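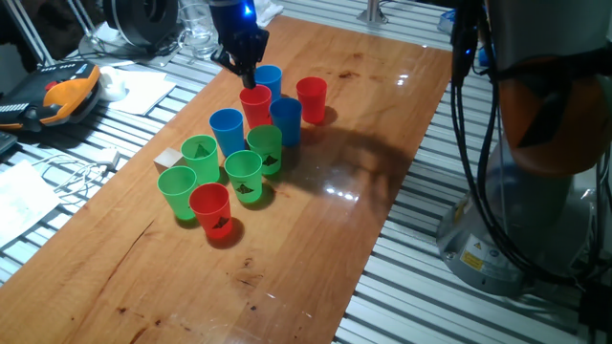
So the grasping paper is finally out! I've been promising a thread since June, and I'm sorry it took me this long to sit down with a cup of tea and write it.

The question Ctibor Doležal and I started with was a pretty homely one. If you ask an arm to pick one plastic cup out of a crowd of them, how much does it help to let it practise on messy groups from day one, instead of starting with a single cup and working up?

We had always done it the gentle way – one cup, then 2, then a few more, the way you'd teach a kid. It felt right and I was rather fond of it.

For this one we ran 225 trials, all with 10 cups in red, blue and green, shuffled between goes. Each go, the arm was given a colour and a spot ("the red one near the back") and had to take that cup by the rim.

The policy trained on clutter did better at choosing the right cup, and by a margin that surprised me. It was a bit worse at the grip itself, mostly when two rims were nearly touching. Lucrezia Santoro has a lovely plot of this in section 3.

Glossy tabletops are still a headache, by the way. Glare and coloured reflections threw off our cup detector more than the crowding did, and I'd love to hear from anyone who has a favourite fix for that.

Code is going up under the name Brino once Ctibor has tidied the readme. Questions very welcome, I'll be in and out of the replies all arvo.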